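Apprendre un geste au bras de l'atelier : nos astuces

Fiche mise à jour le 16 juillet 2021 — atelier Plumard

Ces conseils valent pour le guidage à la main comme pour la télécommande. Ils viennent de nos séances de juin sur le projet Mirkbridge, où le bras devait ranger de petits objets posés sur une table.

Avant de commencer
Passez un chiffon sec sur le plan de travail, puis sur les patins des doigts. Un tapis sombre et mat convient bien, mais il retient les fibres et il faut y revenir souvent. Fixez les sets de table avec un peu d'adhésif double face.

Guider à la main
Tenez le bras par le poignet, jamais par les doigts. Avancez lentement et marquez un court arrêt avant chaque saisie. Si vous hésitez en route, effacez l'essai et reprenez au départ.

Guider à distance
Réglez la vitesse à 80 % au maximum. Regardez l'image du poignet pendant l'approche et la table elle-même pendant le transport. La manette Dadaritz a une gâchette dure : appuyez à fond, sinon la pince se referme à moitié.

Le point de départ
Commencez chaque essai pince ouverte, les doigts vides, au-dessus d'une zone dégagée du tapis. Laissez les objets et le set sur le côté. Gardez cette position pour toute la série — un départ qui change d'un essai à l'autre nous a coûté une journée entière.
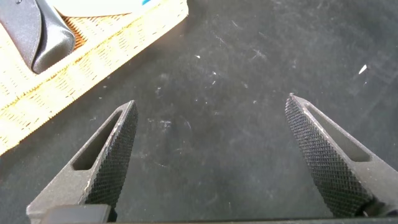 Nettoyer les patins
Une brosse à dents souple suffit pour les surfaces quadrillées. Brossez dans le sens des rainures, pas d'huile, pas de produit à vitres.

Ranger les essais
Nommez le dossier le jour même, avec l'objet et la main utilisée. Notre série Stoyanova compte environ 1 000 essais et nous cherchons encore ceux du premier matin.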